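Maricica Avram
August 2020

ok so I've been asked four times this week whether the robots are ready to do our chores yet, and my replies keep getting longer, so you're all getting a thread

Short version: some chores, some of the time, if you're willing to rearrange your life around the machine. Long version follows, get a drink

Background for new people: I pack orders in the back of a small hardware shop and I've been nosy about this stuff for years. I own one floor robot (the Polgate, paid 499 for it, still a bit sore about that) and I read far too many spec sheets on my lunch break

The Polgate vacuums. It vacuums pretty well! It also eats phone chargers, so every evening I pick up the whole living room so that it can clean the living room. My mother finds this hilarious

Now sorting. People assume sorting is the easy one, because toddlers do it. Reds here, blues there, stars with stars, whatever. And color really is the friendly part, a cheap camera can tell yellow from green all day long if the light behaves
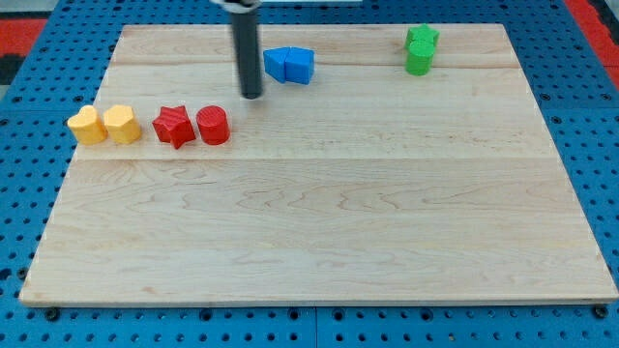
Can a machine put away a mixed basket of clean laundry yet?
Folding towels, maybe, slowly, on a clear table. A basket with socks, a fitted sheet and somebody's bra in it is still a job for a person.

Back to sorting, because I have Feelings. Hearts and stars and cylinders in bright plastic are hard little things that keep their shape when you bump them. I'd love to see the same setup with a bag of wet spinach

And pushing things around on a flat board is a real skill, I'm not knocking it! You nudge a block off center and it spins on you. Try it with one finger and a bar of soap, you'll be annoyed within a minute

My friend Traian Lungu works nights at a warehouse that trialed a picking arm from Clutard in July. It was great with boxes. Shrink-wrapped multipacks, hopeless, the shine confused it and someone had to come over and rescue it

He timed it on one shift for fun: 68 picks, 20 of them needed a human. He said he wouldn't mind a coworker like that if it would at least bring snacks

At our shop the dream is the screw bins. Customers drop M4s in with the M5s and I spend my mornings fishing them out. I would pay real money for a thing that does this overnight. I've asked two sales guys and both changed the subject to pallets

Someone's going to say "dishwasher" so let me get in first. Yes, the dishwasher is a robot, I love her, she's the best one in the house. Who loads her though. ME

Same with the washing machine. We solved the wet part decades ago and left all the carrying and stacking and matching to people, and that's the bit I'd like to hand over

So what would I buy today? A floor robot if you have hard floors and not much clutter. For the shop, a decent label printer, boring but it saves me more time than any arm I've looked at

If anybody has a screw sorter that works on mixed sizes, my messages are open and I will bake you something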